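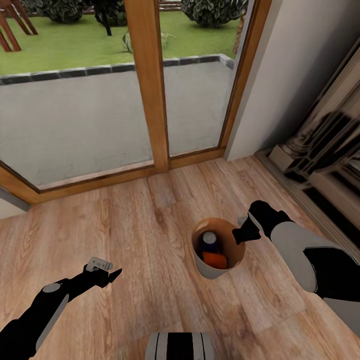 A timber-framed glass door with the patio and lawn beyond.

The back door used to be an afterthought in Nolwood. Most of the brick houses there went up with a single narrow door off the laundry, and if you wanted to see the garden you went and stood in it.

Over the past decade that has changed street by street. Owners are knocking out the rear wall and putting in wide glazed doors, usually in timber, and the firms that make them have had to keep up. Naston, a joinery on the edge of town, made 160 doors last year and has a waiting list into February.

Timber costs more than aluminium and needs more work. A north-facing door in full sun wants fresh oil every year, and the bottom rail goes first, where rain splashes up off the paving. Plodance, which supplies finishes to the trade, recommends checking the lower joints each autumn and sanding back any grey patches before they spread.
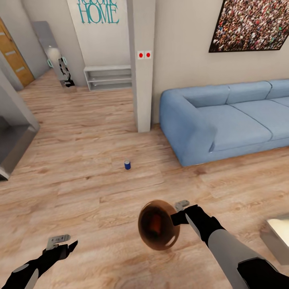 Pale oak tones on the living room floor, with a light blue sofa along the wall.

Floors have to be thought about at the same time. Boards near glass fade faster than the rest of the room, and a rug left in one spot for a few summers will leave its outline behind. Nasrallah, a local flooring business, tells customers to shift their rugs every 3 months and to settle on a colour they can live with once it has mellowed. 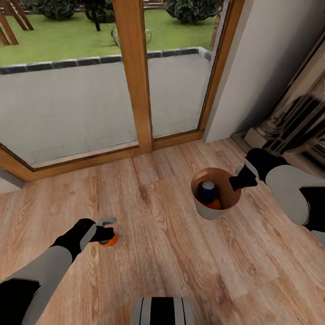

The threshold is the part most often done badly. A low one is easier on prams and bare feet, but it leaves little margin in a storm, so the paving outside should fall away from the house. A drainage channel costs $285 a metre installed. Fixing swollen boards later starts at $900.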